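碗碟架

碗碟架,也叫沥水架、碗架、晾碗架,厨房里放洗过的碗盘杯子用的架子。常见的是铁丝外面包一层涂层,也有不锈钢、塑料、竹的。作用两个:沥水,收纳。小户型多半两样一起用,洗完往上一立,下一顿直接拿,不再进柜子。

本条目讲台面式的,壁挂式和水槽式另见各自条目。

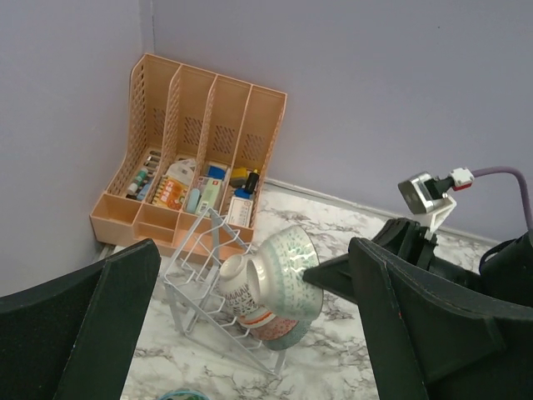
撰文:Agata Caputo 2018年10月2日 栏目:家居器物

名称

各地叫法不统一。南方一些地方说“碗篮”,老一辈也有叫“碗格”的,后者有时指带门的小柜,容易混。商品名里“沥水架”用得最多,“碗碟架”次之。英文 dish rack,美式也写 dish drainer,中文翻译常不区分。

结构

底框、立齿、脚,基本就这些。立齿是一根根竖着或斜着的细条,盘子插在两排齿之间。齿距窄的适合平盘,宽的才好放碗。很多人买回家发现碗老是倒,问题多半在齿距,碗有深度,圈足又卡不住。

斜齿比直齿好放碗。碗侧立,口朝一边,圈足靠着齿,水顺着碗壁往下走。直齿放盘子更整齐,省地方。

有的架子底下配接水盘,有的没有。没有的话台面要经得起水,石纹台面看不太出水渍,但缝里会积,要记得擦。白色涂层的架子配浅色台面显得干净,缺点是涂层磕破后容易看见锈点。

脚的高度常被忽略。太矮,底下闷着不通风。一般能伸进去一块抹布就够。

摆放方式

碗有三种放法。倒扣,最稳,但碗底那一圈常常存水。侧立,沥得快,怕碰。叠靠,一只靠一只排成斜的一列,像翻开的扇子,省地方,碗多的人家常用;碗沿和外壁会贴着,贴住的地方干得慢。

侧立和叠靠可以混用。大碗先放,占住里侧,小碗后放。杯子形状的高碗放边上,不要夹在中间,拿的时候会带倒别的。

花色不同的碗混放没有什么讲究。绿叶的、红花的、蓝边的、米粒纹的,放一起倒好认,一家人各用各的。釉上彩的碗内壁尽量不要互相磨,釉下彩没这么娇气。 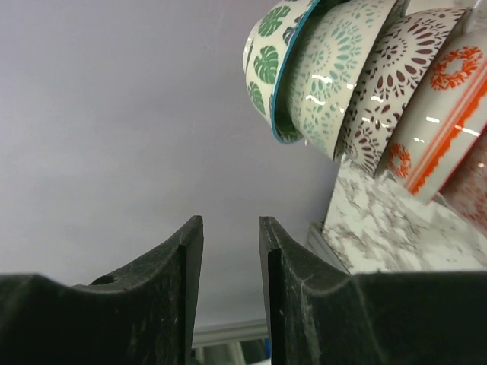 读者留言说,自己家一直叠着靠,碗沿都磕出小口子了,后来每两只之间空一格齿,架子放得少一点,但再没磕过。碗大的不适合这么放,五寸以下的饭碗正好。

这个意见编辑时保留。空一格的做法在齿距窄的架子上确实好用,宽齿反而没必要,碗会往后滑。

尺寸与承重

台面式的分单层、双层。单层的放一两个人的碗够用。双层的高,上层放碗下层放盘,重心偏上,碗要往里侧放。

Wutenura 的单层款目录里写最多可放31件餐具,按小碟子算的,换成饭碗要少一大截。Romcombe 那款编号997的窄架,两排齿,适合放在墙角,长边靠墙。Fomimeo 出过可拆立齿的,齿拔掉就成了平篮,放锅盖方便,不过插孔容易藏垢。

和其它收纳件的搭配

碗碟架旁边常有别的东西,调料、小瓶、药盒、零碎包装。这些和湿碗放一块不太好,纸盒会潮。常见的办法是在架子后面靠墙放一个竖格的收纳盒,原本是桌面文件架也行,竖格插小盒子、软管、细瓶,前沿有浅槽的还能放零碎。侧板带镂空的透气好一些。

格子里放东西,高的靠后,标签朝外。软管容易倒,几支挤在一格里就站住了。袋装的不要横在格子上面,找下面的东西要先挪它。

文件架和碗碟架之间最好留一条缝,碗侧立时口不要对着纸盒那边。Aidoo 的使用说明里建议隔开2指宽,算是个方便记的数。

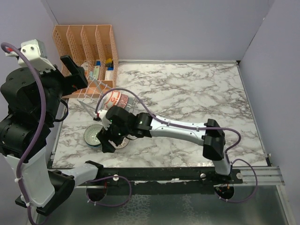
台面上的流程也值得单独说一下。从架上取碗,先取最外面那只,不要从中间抽。取下的碗先平放在台面空处,再分给要用的人或者收进柜子。放回去的时候反过来,最里侧的先放。两手都有空的话一手扶架一手拿碗,轻架子底下没有防滑垫的尤其要扶,铁丝架轻,一带就走。

放碗时听见“叮”一声就是碰到了,慢点放。瓷碗碰瓷碗比瓷碗碰涂层响得多。

清洁

齿根是最脏的地方。水垢、饭粒、油,都积在那。每周拿旧牙刷刷一遍,白醋兑水擦水垢,擦完冲净晾干。不要用钢丝球,涂层会花。接水盘的水天天倒,隔夜有味,夏天更快。

锈点初起时可以擦干后补一层食品级的涂料,也可以套热缩管,后者难看些但管用。锈多了就换,这东西不贵,没必要硬撑着用。

竖格收纳盒也要洗,清空,整个冲,镂空的纹路里灰最多。春天三月前后回潮的地区,盒子和墙之间会起霉点,挪出来擦一下墙。

选购要点

先量自家碗的口径和深度,再看齿距。看焊点,翻过来看,毛刺多的不要。涂层用指甲轻刮,掉粉的不要。脚上要有胶垫。颜色随意。网上买的注意尺寸标的是外框还是内框,差出好几厘米的都有。

争议

架子上的碗要不要盖布,说法不一。盖了防灰,但湿碗盖着干得慢。折中的做法是沥干再盖。也有人主张碗碟架只沥水不收纳,干了一律进柜,厨房小的人家很难做到。

参见:沥水篮、筷笼、接水盘、桌面收纳盒、圈足

本条目“尺寸与承重”一节待补充双层款的资料。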